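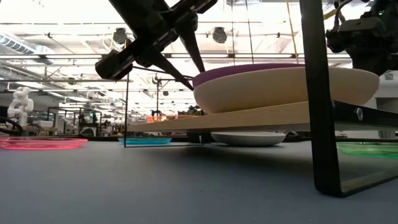

We use cookies to improve your visit. Accept / Settings

13 July 2020
Posted by: bench notes, Honamine workshop

Dish rack, second look. Sarantis wants this signed off for the August kitchen set and I'm not there yet.

The drawing says the raised shelf "doubles your counter." It doubles the part of the counter you can't reach. Bowls on top are fine. Whatever goes under the board lives in shadow and comes out sideways.

Stacking: cream bowl and purple dish nested, as in the Vulance leaflet. They go together well enough, but it's a shallow bowl and I don't believe anyone at home stops at two. Tried a taller pile after lunch and didn't like the lean. The leaflet says 26 pieces. Of what, saucers?

Legs: the thick black one is stiff, no complaint, except that it stands right in front of the dishes. You work around it every time. Moving it back 15 mm won't cure that, whatever the email says. 80 might, and then we need a longer bracket. The thin leg at the other end looks like it came off a different product.

Board: nice grain, pale, shows everything. I asked Jokby what the finish is and got back a color name. Want to see it after a week under wet plates before I say anything kind about it.

Screws: still the round silver ones. Black was on the order, line 103.

To do: wet test, find out who picked the legs, measure our own bowls before trusting the leaflet again.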